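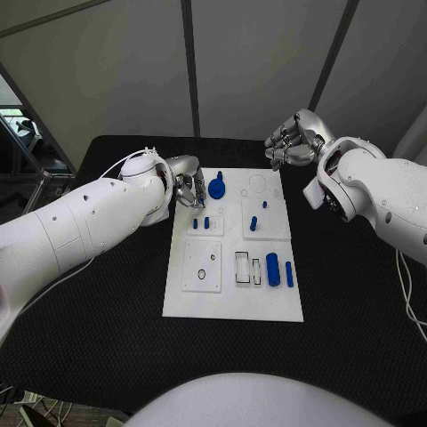
I run the peg board afternoons at Esia, a little hobby workshop on Faulkner Street, and I need more people for the next round! We make sorting and fitting boards for folks who want to get their fingers going again after a long break from small work (knitting, model building, fixing clocks, whatever it was). You sit down at a table, you get a board, and you put parts where they go and take them out again. I love the white board with the blue pieces on it, partly because they stand out so nicely against the white, and the black mat underneath keeps the whole setup easy on the eyes. The knob with the wide round base is my favorite part to pick up. The short pegs are a fussier business, and I'd really like to hear what you make of them.

So who am I looking for? Adults of any age, left-handed people very much included (we had hardly any in March and I missed them). You don't need to be good with your hands. If you drop things all the time, please come, I mean it. You should be able to sit at a table for 50 minutes, with a break whenever you want one, and tell me in plain words what felt awkward. Reading glasses are fine, bring them.

Each person comes in for two visits. On the first one you try the boards in any order you like and we chat while you work. On the second I hand you the same boards with the parts swapped around, and you fill out a short form, 11 questions, mostly checkboxes. Coffee and tea are on me, and the cookies come from the Kunderari bakery next door, so come hungry.

I have room for 20 people. You get $50 after the second visit, paid in cash, plus your bus fare if you keep the ticket. Parking behind the building is free but tight, and the door on that side sticks, so give it a good shove.

To sign up, leave a note in the Ulongate box at the front desk with your name, a phone number and which hand you write with. Mornings or afternoons both work for me, just say which you like better. Sign-up closes 01/06/2023.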